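제목: Re: [kullutura-line] 컨베이어 끝단 빈 배치와 블록 투입 위치
보낸 사람: Floarea Jitaru
받는 사람: kullutura-line 메일링 리스트

Hafþórsson 쪽 질문에 답합니다. 인용문은 필요한 부분만 남겼습니다.

> 1. 블록을 벨트 어느 쪽에 올려야 하는지 문서에 없습니다. Imlow 라인에서는 중앙에 놓고 있습니다.
> 2. 파란 빈을 레일 아래에 두면 끝단 쪽 빈과 간섭이 생기지 않습니까?
> 3. 앞 레일 홈에 스토퍼를 물려도 됩니까?

1번. 중앙이 아니라 뒤 레일 쪽에 붙여 올립니다. 구멍 뚫린 흰색 사각 블록은 구멍이 위를 향하도록 눕히고, 한 변을 뒤 레일과 나란히 맞춥니다. 투입 위치는 벨트 왼쪽 끝 부근입니다. 블록 간격은 373 mm로 합니다. 이전 문서의 100 mm는 Flakdale에서 쓰던 짧은 벨트 기준이므로 적용하지 마십시오. 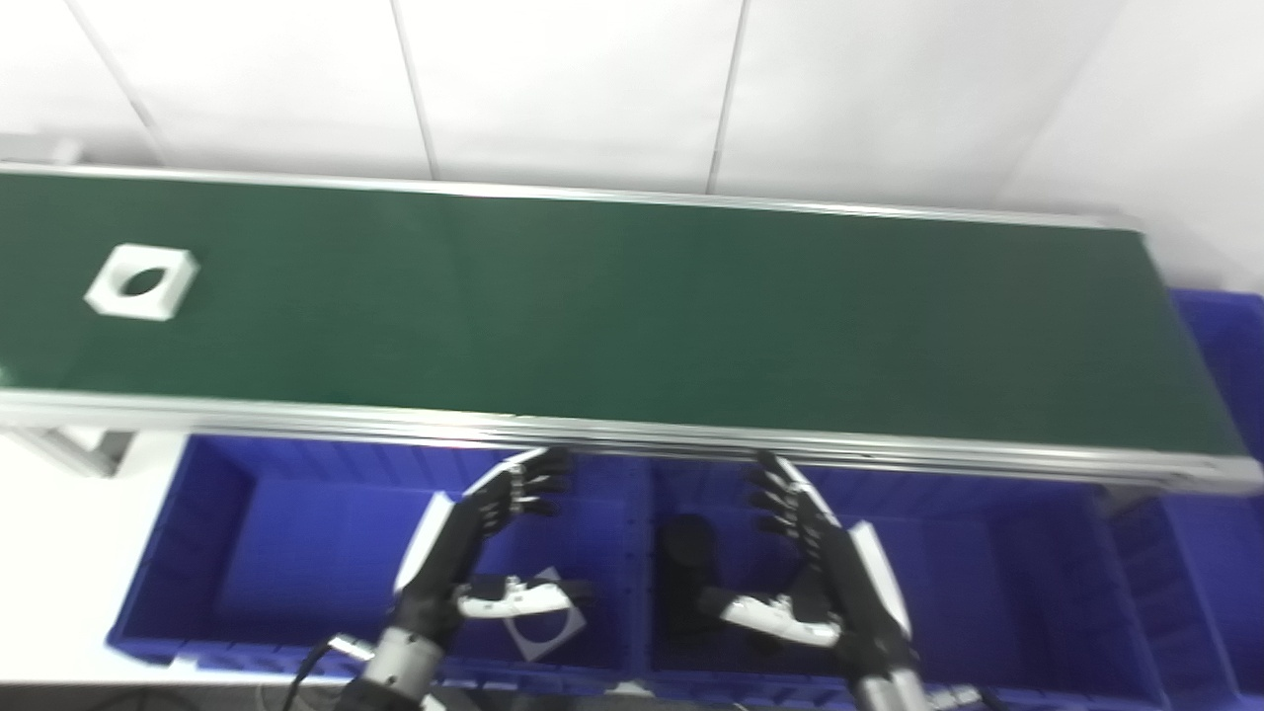 2번. 간섭은 없습니다. 앞 레일 아래의 빈은 서로 옆면을 맞대어 놓고, 벨트 오른쪽 끝에는 빈을 따로 쌓아 둡니다. 끝단과 쌓은 빈 사이 간격은 11 mm입니다. 간격을 이보다 넓히면 블록이 모서리로 떨어지면서 베벨이 상합니다. 왼쪽의 흰 작업대는 빈 옆에 그대로 두고, 지지 다리의 브래킷을 건드리지 않는 선에서만 밀어 넣으십시오.

빈 안쪽 벽의 리브는 블록 정렬용이 아닙니다. 블록은 바닥에 평평하게 한 층만 깝니다. 빈 하나의 적재 중량은 최대 11 kg까지입니다.

3번. 물려도 되지만 조임 후 벨트 면에 닿지 않는지 확인해야 합니다. 11월에 교체한 녹색 벨트는 표면이 매끄러워 긁힌 자국이 남습니다. 스토퍼 부품 번호는 1103이고, 재고 목록에는 아직 옛 번호로 올라가 있습니다.

Imlow 라인에서 중앙 투입을 유지해야 하는 사정이 있으면 벨트 폭과 레일 높이를 회신해 주십시오. 간격 값을 다시 계산하겠습니다. 배치 문서의 2절은 오늘 15시 이후에 수정본으로 교체됩니다.

Floarea Jitaru

> 참고로 저희 쪽 지지 다리는 양 끝에만 있습니다.
> 중간 다리가 필요하면 알려 주십시오.

추신. 중간 다리는 필요 없습니다.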